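Search this site Search

Notes to go with the Makthorpe visit
Unit 11 - Handling Everyday Objects

Most of you came back from Makthorpe in September with more questions than I could answer on the bus, so I have gathered my notes and tidied them up a little. Please read them before we start on grasp planning, and do bring your own scribbles along as well (even the messy ones!).

Our host, Sérgio Leitão, gave us a good two hours of his time, and I am still grateful. You will remember he began with the arm he calls Caldeira and talked for quite a while about wrist cameras, and how different a kitchen bowl looks when you see it from just behind the fingers. I would like you to keep that view in mind as you read the next part.
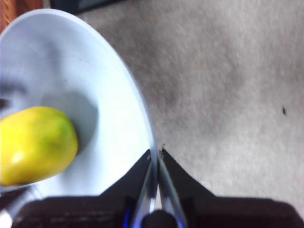 Fig. 2. Wrist view: fingertips at the rim of the bowl, fruit well to the left.

Look at how little space there is between the two finger pads, and then at the width of the fruit. The fingers would have to open before they could take hold of it, and they would have to come in over the rim without bumping it. Notice the soft shadow on the inside of the bowl too - a simple vision program can easily mistake a shadow like that for part of the object.

For next time, sketch a path from the rim to the fruit and mark where you would open the fingers. One page is plenty.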